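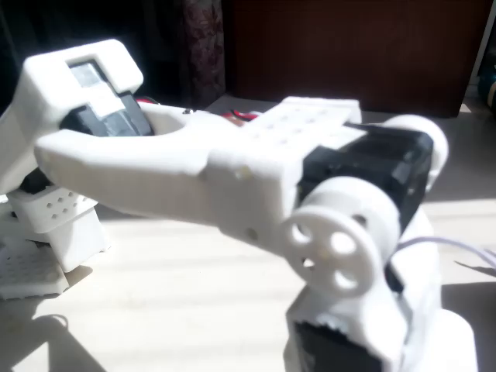

Truletti printed arm kit: review for purchasing

Posted 16 May 2026

Rating: acceptable for training and fixture trials. Not recommended for anything with a duty cycle.

Gukdale needed a small arm for testing part presentation before committing money to an industrial unit. The options were a used commercial arm at $2334 before shipping, or the Truletti kit at $272. We bought the kit. These notes are mainly for whoever writes the next request, because the list price is a poor guide to what the arm will cost you.

What the price covers

The kit price includes printed parts, servos, fasteners and servo leads. It does not include a power supply, a controller board or any means of fixing the base to a bench. Our first request left out all of them and had to be resubmitted. Put them on the same order. Split orders mean paying freight twice, and the controller had a longer lead time than the kit.

Budget for spare servos from the start. We ordered 2 and have used one. The failed unit lost position under a static load with the arm held out level. Truletti replaced it, but the replacement took 20 days, and without the spare the arm would have been idle for that period.

Construction

The structural parts are white printed plastic. Each servo sits in its own bracket, so a joint can be opened up without stripping the whole arm. The elbow uses a round spoked horn on one side and a plain disc on the far side. Supporting both ends of the axis is the correct choice at this price, and it keeps side play tolerable. The main link has a grid of small holes across its top face, good for mounting a sensor or tying down wires. Screw the first one in by hand. The plastic takes a thread easily and strips just as easily.

The fork at the end is wide and stiff enough for light parts. It is also large relative to the link behind it, and its weight comes straight off your payload. If your parts are small, price a smaller end piece before ordering.

Wire routing is the weakest area. The red and black leads come out close to moving parts, and the kit has no clips or channels for them. Add cable ties and sleeving to the order.

Assembly time

Madhu Thakur built ours over two working days, including one rebuild of the elbow after the horn was fitted a few teeth off center. The manual does not tell you to center the servos before fitting horns. Do that first. At our internal labor rate, assembly came to more than the kit itself, and that line was missing from our budget too.

Placement

Keep it out of direct sun if you can. Glare off white plastic makes camera setup harder, and I would not leave printed parts under load near a hot window.

Compared with Bevan

Naveen Dhillon has the Bevan kit at the Bollomstead site. It costs more and has metal brackets at the shoulder. Repeatability is better by his account, though we have not run the same test on both. For a teaching bench I would still buy the Truletti. For logged measurements, get a quote from Bevan.

Request template

Kit, power supply, controller, base clamp, spare servos, sleeving and ties, assembly labor, freight. Anyone approving a request that shows the kit alone should send it back.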